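Tadberg Teleop: carrot and bowl set

README

Hi! If you're reading this you probably downloaded the big archive and want to know what's in it before you unpack the thing. I put this set together in simulation, driving the arm by remote control with a handheld controller, one episode at a time. There are 636 episodes and every one is me (sorry about my wobbly approach paths, they get better after the first hundred or so).

The task text is the same all the way through: "pick up the carrot and put it in the bowl." What changes is the start. The carrot, the bowl and the clutter get shuffled on the tabletop before each run, and so does the lighting. I'd keep the dark episodes in if I were you, they helped my own policy a lot!
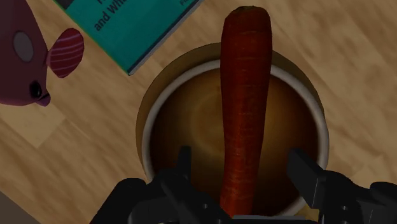
Wrist view, gripper open, carrot lying over the bowl. Dim lighting setting.

Each episode folder has the wrist video, the joint positions, the gripper opening and the controller input. Actions are end-effector deltas, with the gripper command as the last of the 7 values. Episodes run to around 4,000 steps at the very longest, but most are way shorter, so please don't pad everything to the maximum like I did in April. My disk is still recovering.

The clutter (books, toys and so on) isn't labeled. I never touch it on purpose, though I do bump it now and then, and those runs are marked "bump" in the notes column. Failed grasps are in there too, marked "miss".

Version 3 fixes the gripper timestamps, which lagged behind the video in the older releases. If you trained on one of those, grab the new files. The Prorport loader reads them without changes, and the Cokmont one needs the flag "delta_actions" switched on.

Use it for whatever you like, just keep this file with the data. Bug reports go in the tracker, and please include the episode number!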